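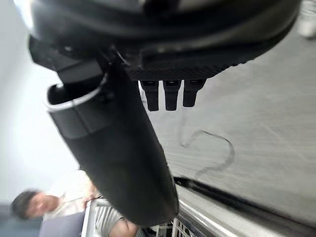 Hi, I'm Bernice, and I started Tirnier in the spare room of my apartment with a secondhand soldering iron and a drawer full of dead phones. We repair and resell phones, e-readers and small laptops, and there are five of us now, which still feels like a lot when everybody wants the kettle at once.

I used to work the returns desk at a big electronics store. People would bring in a phone with a tired battery and walk out with a two-year contract, and I got grumpy about it. So I learned to swap batteries (badly at first, sorry to my sister's old phone), then screens, then charging ports. Friends sent friends. By January of the second year I had given up the day job and rented the shop on Dogbe Street, and we've been here ever since.

Who you'll meet: Seidu Gyamfi is on the front counter most days and is the person to ask if you don't know what's wrong with the thing. Dzifa Ofori does our board work, the really tiny stuff under the microscope. Thulani Steyn tests and grades everything we sell, and Kwabena Arthur looks after the website, the shipping and our slightly elderly label printer.

A bit about how we do things. Diagnosis is free and takes a day or two. You get a price before we touch a screw, and if you say no, you get your phone back in one piece. A standard battery swap is $62 with the part included. Most screens are $100, but the curved ones cost more and I'm not going to pretend otherwise - the panels are pricey and they're a pain to fit. Every repair is covered for 235 days. (Yes, it's an odd number. It began as a typo on our first receipts and we decided to stick to it!)

Refurbished phones start at $100 and our nicest laptops top out at $325. Each one has its battery health written on the box, and anything under 85 percent gets a new battery before it goes on the shelf. We don't sell locked phones and we don't buy anything without proof of purchase, so please bring the receipt.

We're closed Mondays. The rest of the week it's ten till six, and you can just walk in. If you're mailing something to us, back it up first, take out the SIM and put your name in the box as well as on it. Email is quickest for questions, and Seidu answers the phone when the counter's quiet.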